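Right, the great black cloth project is finished, so here's a thread for anyone else with a scruffy spare room. 1/5

Fleten, the fabric shop on the corner, had a roll of plain black going cheap. I bought far too much (no regrets!) and lugged it home on the bus. 2/5

Hanging it took most of an evening. I tried tape first, which was daft, then clips along a rail, and those have held so far. 3/5

Spent about 200 minutes ironing and there are STILL creases. Does anyone have a trick for this? Steamer? Spray bottle? Bribery? 4/5

Table's dark as well now, to go with it. I love how it all melts together at the back, and anything white really jumps out at you. 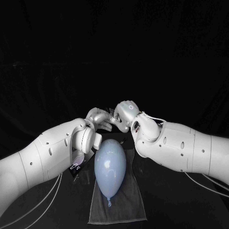 Black cloth up, dark table in, faint creases and all

Next job is the skirting board, which I've been ignoring since May. Tips on the creases very welcome please! 5/5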